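Stop Texting Me At 11 p.m. And Calling It Romance
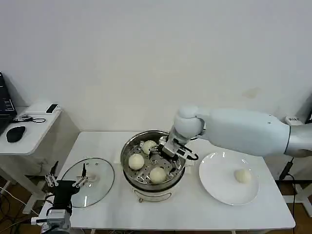
By Dana Okell
Dating columnist, The Gridel Weekly

Three messages this month. All of them after eleven, all of them the same message. "You up?" One had a typo in it. "You ip." I stared at that for longer than I'd like to admit, and then I typed back yes, because apparently I have no spine after dark.

So. The late text. I'm against it. I'd like to be on record as against it, in March, sober, in daylight.

My friends say I'm being old. One says a text is a text, be grateful, some people get none. Another says the whole point of being single at our age is that you get to answer the door at midnight in whatever you like. Fine. I've had that door moment, it was fun, I'm not a nun. But I've been dating in this town long enough to know the difference between a man who wants to see me and a man who's gone down his list and reached the letter D.

And there is a list. Don't tell me there isn't a list.

Here is what bugs me. A dinner invitation costs something. You have to pick a place, pick a night, risk me saying no while you're wide awake and can feel it. The late text costs zero. If I don't reply, he was half asleep anyway. If I do, well, great, he didn't even have to put on a shirt with buttons. All the risk is on my side of the bed. I shave my legs, I hide the laundry, I find the good lamp. He finds his keys.

I said this to a man I was seeing last fall (seeing is generous, I saw him mostly in the dark). He was honestly puzzled. He thought it was a compliment. "I was thinking of you," he said. Sure. At 11:40, after two beers and whatever game was on. I asked what he thought of me at lunch. Long pause. Really long. You could have parked a truck in it.

He did take me out once after that, to Carrasco, the little place with the bad parking and the good bread. He wore the buttons. We talked for 2 hours and I found out he can't swim and is scared of his sister. I liked him more in those two hours than in the whole four months before. And then what happened? He went back to texting at night. Like he'd paid a bill and was good til the next one came due.

I blame the apps a little. I was on Flokent for most of last year and I had 47 matches at one point, which sounds like a party. It wasn't. It was a waiting room. Most never said a word. Of the ones who did, a good number opened with a wave, just the little hand, and when I waved back that was it, end of the affair. The ones who could put a sentence together wanted to know by the third line whether I "host." Host! Like I'm a quiz show.

You get used to it, that's the trouble. You start thinking a full sentence is foreplay. A man uses a comma and you're picking out names for the dog.

Now, fair is fair. I've sent the text too. Last summer, after my cousin's wedding, shoes in one hand, phone in the other, to an ex who lives all the way out past Flillov. He wrote back the next morning. "Are you ok?" Which was kind of him, and so humiliating that I went and cleaned the oven. So I know what it is from the other end. It's loneliness with the volume turned up, plus wine. I get it. I have sympathy for it. I just dont think it should be anyone's whole approach.

A reader wrote in to ask what she should do about hers. He's sweet, she says, he's good in bed, he has never once contacted her before 10. She wants to know if she can train him out of it. I don't know. I really don't. My guess is try it once – text him at noon, ask him to lunch, see if he shows up – and then believe whatever he does. Don't write him 500 words about your needs. I've written the 500 words. He will reply "damn" and you'll have to live with that forever.

As for me, new rule. Phone goes in the kitchen drawer at ten, in with the batteries and the takeout menus. It's been nine nights. I slept great for six of them. On the seventh I got up for water and stood in front of that drawer like it had a man in it.

Didn't open it. In the morning there was one message, sent at 12:15. It was my dentist's office, some automatic thing, reminding me I was overdue for a cleaning.

I've booked it. They want to see me at 9 a.m.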